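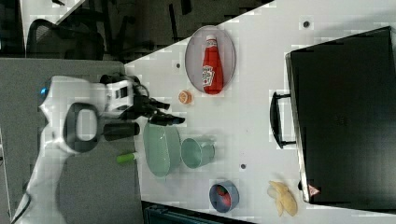
Figure 1. Pale green bowl and oval tray on a white tabletop.

Borrowed Dishes: A Lending Shelf for the Zimik Hall Kitchen
Project report by Ekaette Ogbonna and Ese Adeleke

Background

Zimik Hall is a student residence in Junville with one shared kitchen on each floor. Most students arrive with a suitcase and no dishes. In the first weeks they buy paper plates and plastic cups from the corner store, and many keep doing it all year. The trash room fills up before the weekend pickup, and a lot of what is in there is food packaging and single-use tableware.

Our project looked at whether a shelf of shared dishes would change this. We wanted something that could keep running after the course ended, so we left out any plan that needed a paid worker or a sign-in system.

What we set up

The shelf went into the ground floor kitchen in April. Usman, the secondhand store on the other side of the bridge, let us have mixed pieces at a low price. We bought bowls, cups, plates and a few serving trays and did not try to match colors. Everything had to stack and had to survive the dishwasher, which ruled out anything with a metal edge or a glued handle.

The rules were printed on one sheet and taped inside the cupboard door. Take what you need, wash it, bring it back the same day. Students could also borrow up to 30 pieces for a group dinner if they wrote their room number on the sheet.

We ran the shelf for 3 weeks. At the end of each evening one of us checked what was on the shelf, what was in the sink and what was missing. We also weighed the kitchen trash before it went down to the trash room.
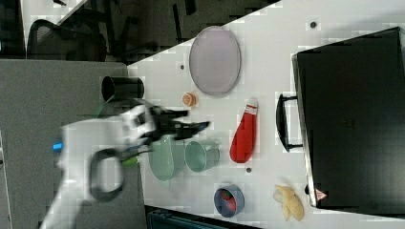 Figure 2. Pale green cup on its side next to an oval dish.

Results

Bowls were the most borrowed item by a wide margin. Plates were used much less than we had planned for. Several students told us they eat most meals in front of a laptop and a bowl is easier to hold. Cups went out often but came back slowly – they ended up on desks and window sills upstairs and came down in batches.

The average weight of tableware in the ground floor trash fell by 900 grams a day compared with the week before the shelf opened. The upstairs kitchens, where there was no shelf, showed no clear change.

By the last evening, 15 pieces had not been returned. Most of these were cups. A few pieces were broken, and we threw those out and did not replace them.

Problems

The sink was the main problem. People used the shared dishes and then left them unwashed, and the students who cleaned up were usually not the ones who had eaten. We moved the drying rack closer to the sink in the second week and put out a second sponge. This helped a little.

The weighing was also less exact than we wanted. Wet paper towels and leftover rice add weight, and we had to sort by hand. On two evenings the bag had already been taken down, so those days are left out of the average. The exam period overlapped with the end of the test, when students cook less and order more takeout.

What we would change

We would start with more bowls and fewer plates. We would collect cups from each floor on a fixed day, probably with a box by the elevator. A longer test, beginning when new students move in, would give better numbers – by April most people have settled into their habits.

The residence office has agreed to keep the shelf through the fall. The remaining money from our Jiswood student grant will pay for more bowls and a larger drying rack.

Last updated: July 14, 2022

Contact the project team | Copyright Zimik Hall Student Projects | Back to top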